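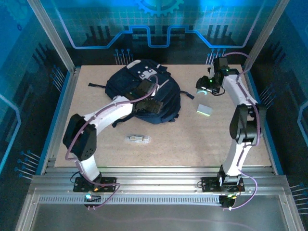

Voltex open day, two-arm backpack cell: notes and questions
Board: Manipulation and Workcells

kerf_and_feed
Posted Wed 18 April

Went to the Voltex open day and stayed at the backpack cell longer than anywhere else. Two white arms on the front rail, parallel grippers, particle-board top, printed panels on three sides. The handout lists the task as "open, pack, close" and gives 735 recorded runs on bags of this type. No cycle time is printed. I asked and was told 83 seconds on a good run, with the bag already lying flat.

My questions are about the table. The surface is bare board with no fixture, so anything that keeps the bag still has to come from friction or the other arm. Has anyone here run soft goods without a fixture?

tarnhelm
We do, on a smaller cell. One arm holds, the other works. It costs you the second arm for most of the cycle. Which part of the bag were they gripping?

kerf_and_feed
Left side, low down, while the other gripper was over by the shoulder strap. I have one from that stage.
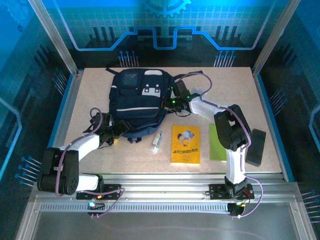 Left gripper at the side of the backpack, right gripper by the strap. Book and green notebook on the table.

oxbow77
Holding a bag by the edge is the wrong approach. The fabric shifts and the zipper line moves with it. Two locating pins and a cheap clamp would take that out of the problem.

tarnhelm
Pins locate rigid parts. A backpack has no datum. Put it down twice and the seams are in different places. You would also need a clamp for every bag size.

oxbow77
Then clamp the straps. They had one bag on the table, not a product range. Bavell sells a strap clamp that opens wide enough for webbing and it is not expensive.

kerf_and_feed
The presenter's answer on clamps was that they want the same setup to handle other items after September without changing hardware. I am not convinced either, but that is the stated reason.

pellworm
Was there a wrist camera? From the side you can't see a zipper pull at all once the gripper is over it.

kerf_and_feed
Yes, they had the wrist view up on a monitor. The fingers in that view are yellow plastic, flat at the tip, with a rectangular cutout in each face. The slider sits between them at close range.
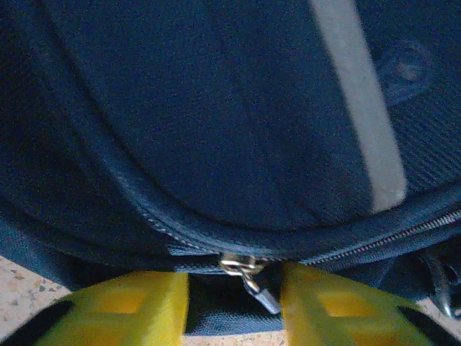 The presenter said the working distance at the zipper is 30 mm and that focus is fixed. I did not get a straight answer on lighting. A metal slider throws a highlight, and I would expect that to matter more than the fabric does.

pellworm
Fixed focus is fine at that distance if you never need the same camera for the approach. Besby sells a ring light for that. We fitted 2 and took them off again because the glare on metal pulls got worse.

oxbow77
Diffuser?

pellworm
Tried it. Better on painted pulls, no change on bare ones.

tarnhelm
Back to the 83 seconds. Does that include packing the book, or only the zipper?

kerf_and_feed
I wrote down "full run" and nothing else. The Yusof group was on the same tour and took better notes than I did. I'll ask them and post the breakdown here if they have one.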